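Search this site Go

Keep the brick

Every November I walk the old mill streets of Kerkcombe, and every November I fall for brick all over again! It weathers, it chips, it takes a patch, and it still glows at four in the afternoon. 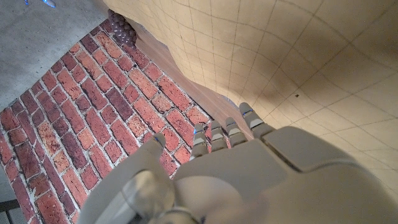 Gray fingers, red brick.

Gundham tore out 341 feet of brick sidewalk and poured concrete. I'd beg other towns to wait. Lift the bricks, fix the bed, lay them back (slow work, I know, but what a street you get).

Recent
Porches of Skernitz
Mazza's corner bakery turns 86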